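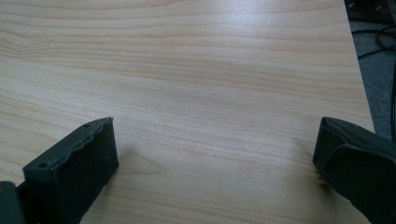 Soudabeh Dehghan reports that the Rasten desk wobbled until she tightened the frame bolts a second time, and that it has stood firm since August.

Our own experience was similar. The Rasten, sold by Weno, was used daily in the Rumcombe reading room for 42 days. Assembly took two members of staff under an hour, although step 4 of the manual shows the crossbar the wrong way round. The legs adjust easily and hold their height.

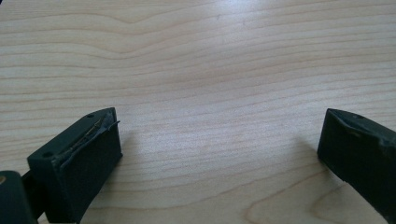

Tabletop with a pale wood grain.

The drawer is the weak point — it sticks when more than half full, and the runners cannot be replaced. Delivery was prompt. Weno answered our written inquiry about spare parts within the week.

The Rasten is recommended for shared study rooms. Offices that need storage should consider the larger Nicholas.

Reviewed by Gwilym Mathias, January 2025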